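Comparing Two Gripper Finger Sets on Soft Objects

Posted April 14, 2018

This page covers how to run a side-by-side test of two finger sets on one parallel gripper. We used the Jondel flat fingers and the Dredida padded fingers. The same steps work for any pair that fits your mount.

What you need

An arm with a repeatable home position
A gripper with a force or current limit you can set
A small wrist camera
One soft object that springs back when you let go
A log sheet or a spreadsheet

Step 1. Mount the first set

Power down the gripper before you take the old fingers off. Tighten the screws evenly, then open and close the jaws a few times by hand command. If one finger touches early, loosen both and start over. Run the zero routine again after every finger change, even if the numbers look fine.

Step 2. Set up the camera

Aim the wrist camera so both fingertips and the object between them stay in view. Lock the exposure. Auto exposure will hunt when the arm moves from a light surface to a dark one, and clips from different parts of the path will be hard to compare. We record at a low bitrate to save disk space. Edges come out blocky, but you can still see the shape of a squeezed object.
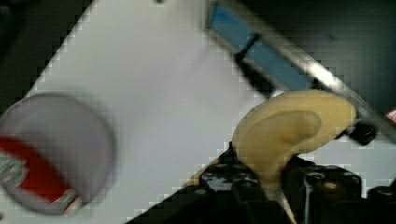

Start with the closing force low. On our controller, a Semwal, the setting goes from 0 to 200, and we began at 18. Raise it in small steps until the object stays put when the arm lifts. Write that number down and use it as the starting point for the second set too.

Step 3. Run the path

Teach one path and don't edit it between finger sets. Ours has a lift, a slow sideways move, a wrist turn and a stop. Keep the speed at 58 percent or lower for the first runs. Save one clip per run and put the finger set and force in the file name. 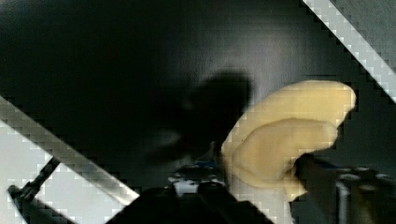
Review the clips at half speed. Look for the object turning between the fingers, creeping toward the tips, or folding over on one side. Mark each run as held, slipped or dropped. Slipped means it moved in the grip but stayed there.

Step 4. Swap and repeat

Change to the second set and go back to Step 1. Use the same object, placed the same way. If you log with Ernard, start a new session for each set, or the force readings will be joined into one table. Ours had 2,846 rows before we noticed in March, and we had to split it by hand.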